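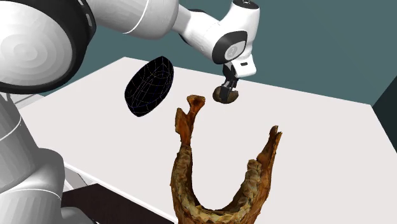 Good morning, friends! A few of you asked how the robot arm purchase is coming along, and since I can never answer anything in one sentence, please get comfortable. This will be a thread.

Quick background for the new folks. Our lab works on handling fragile specimens (jaws, teeth, small bits of bone that don't like being touched) and we've been doing all of it in simulation so far. Simulated arm, simulated table, scanned jawbone, and not a dollar of hardware spent.

I was impatient about that in the spring. I wanted a real arm in a real box on my real floor! But Parvathi Kamath talked me into holding off until we knew what we'd be asking it to do, and I have thanked her for it many times since, probably more than she would like.

What the simulation has been good for, budget-wise, is the gripper. A plain parallel gripper with two thin fingers can get hold of a small lumpy piece right next to a big jaw. I had a fancy multi-finger hand on my wish list and I've crossed it off, with a little sigh.

It also made me think about reach, and about where the base goes. If you're shopping, please draw your table to scale first and put the base beside it on paper. I had ours in the wrong spot for weeks and was pricing a longer arm to make up for it. Moving the base was free.

Now the quotes. We asked 3 suppliers. Hilusbridge came back first with 2,723 dollars for the gripper, the mounting plate and the cables. Fletlow came back at 2,182 for what looked like the same thing, and I did a small dance in the hallway.

Then Imad Karam read the Fletlow quote properly (bless him) and found that the mounting plate was extra, the fingertips were extra, and shipping was "to be confirmed." So the dance was early. I've written back to ask for one number with everything in it.

The third supplier hasn't answered yet. I'm giving them until July and then I'm moving on, and I mean it this time.

The arm itself is a separate line and a much bigger one, so it goes through the department. Chenxi Xiao is helping me with that form. It wants the expected service life, and I put 15 years, and she very kindly asked me where I got that from. We are revising it.

Things I forgot in my first draft budget, in case it saves you some trouble: spare fingertips, a sturdier table, training days, the yearly service visit, and an electrician to look at the outlet. Also padding. You can drop a simulated jaw as many times as you please, but I'd like the real casts to last past the first week.

We'll start on casts, by the way, and stay on casts for a good long while. No original specimens go anywhere near it until Yoga Sinaga in collections is happy, and Yoga is not easily made happy - I say that with love.

If you've bought a small arm for a lab like ours, I would so enjoy hearing what the service contract was like after the first year. Did they come when you called? Were the parts in stock? Replies are open, and long answers are very welcome over here.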